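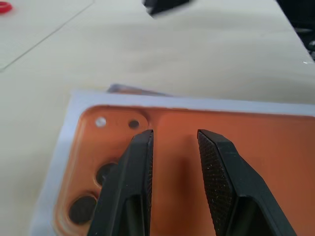
A customer wrote in to ask whether a robot gets bored being shown the same pick 159 times. It doesn't. You might, somewhere past 40, and that brings us to the questions we get most about teaching tasks with Gollover.

Do I need to know how to code?
No. You need to know how to pick up a phone case, slowly, without showing off.

By hand or by remote?
Either works. Hand guiding means holding the arm and walking it through the job. Remote means sitting at the Mulora controller and doing the same thing from a chair. Most people start by hand and move to the chair around lunchtime.

How many demonstrations does it take?
For one object on a bare patch of table, plan on over 159. Fewer if you are consistent. More if your coworker takes a turn and grabs everything from the other side.

Can I keep the bad ones?
Keep a fumble if you recovered from it. Delete it if you swore and yanked the arm. The arm will learn the yank.

Where should the fingers go?
Open them wide before you come down, pause above the part, then close. People skip the pause. Then they write to us about the robot skipping the pause.

Do I have to move the object between tries?
Yes. Leave it in one spot and you'll have a robot that is brilliant at one spot. Turn it, slide it, and start the arm from 4 different places.

Why did it work on Thursday and not today?
Check the blinds first. Then check whether someone wiped the wrist camera with a sleeve.

What does the starter kit cost?
The Deng kit is $1899 with one gripper and 8 spare finger pads. You will lose two of the pads under the bench.

Can I share my recordings with another Zondo arm?
If it has the same gripper and camera mount, yes. Use Export on the Sessions page, and please name the file something other than "final".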